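Facilities > Play Spaces > Room Checks > Toy Table

TOY TABLE AND SORTING AREA: SAFETY CHECK W/ COMMENTS
Urkgate playroom, 27 October 2019
Checked by: Noémi Szilágyi. Copy to Norbert Tóth
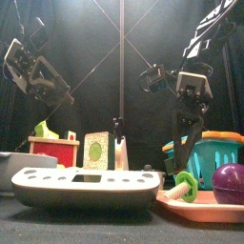
Going by the short form again, long one is still with Margit. OK = fine, leave it. FIX = do before the next group. WATCH = look again next time.

1. TABLE

Top wiped, no splinters or raised edges - OK
Legs tight, no wobble - OK. Re-tightened the two back ones in May, still holding
Clutter - WATCH. Too much out at once. Put half of it back on the shelf between groups, please. Kids can't find matching pieces and start pulling things off the pile
Nothing hanging over the edge - FIX. Move the gray tray in, it sits too far left

2. SHAPE SORTER

Lid, white and gray, the big one - OK for cracks. Ran a finger around the whole rim, smooth
Small round holes in top - WATCH. Finger test done, mine don't go in past the tip but mine aren't three years old. Tihomir to try with the test probe
Slot in the middle - OK, no burrs
Lid to be stored on its base, not loose on the table. It gets stood on

3. WOODEN BOX, RED FRONT

Corners - OK, sanded last time
Paint on red panel - OK, no flaking. Scratch test negative
Things piled on top - FIX. The lime green piece and the little white block w/ red dot both need to live in a bin. Box top is not a shelf, said this before

4. BLOCKS

Speckled one with the green window - WATCH. Pushed on the window from both sides, doesn't move. Heavy if it tips, so lay it flat when not in use
Small olive block - small parts cylinder: does not fit, pass. OK
Any others under 3 cm - none found today, but I did not empty the bins. Somebody should

5. NUTS AND OTHER SMALL BITS

Green nut - passes the cylinder, just. Keep with the older group only
Matching bolts - not all accounted for. Set list says 7, please count when you recieve the spare bag from Tovar
Small gray cup - OK. No chips on the lip. Keeps getting lost behind the sorter lid, put it with the other cups

6. BASKET AND TRAYS

Teal basket, slots - OK. Checked for finger traps, wide enough to pull back out
Orange rim - OK, seated all the way around, no sharp seam
Salmon pink tray - OK. Wash it, sticky
Gray tray - OK apart from where it sits, see 1

7. AROUND THE TABLE

Cables - WATCH. Must stay up high and out of reach, tape anything that sags
Upright pole behind the table - checked for sway, OK. Clamp at the bottom hand tight, Jenő to go over it with a wrench
Black backdrop - OK, doesn't touch the floor heater. Fire tag is there but hard to read, ask Gridora for a new one
Light - FIX. Too dark back there for a proper look at small parts, I used my flashlight for sections 4 and 5. Bulb order no. 198, chase it

8. CLEANING

Plastic pieces washed - yes
Wood wiped damp only, not soaked - yes
Spray bottle locked away after - yes. It was on the windowsill when I came in!! Cupboard 11, every time

STILL OPEN
Probe test on lid holes - Tihomir
Clamp - Jenő
Bulb + fire tag - Norbert
Bin for the odd pieces, 2 if the budget alows - me
Long form - Margit, need it back before the Baltorville visit

Signed N.Sz.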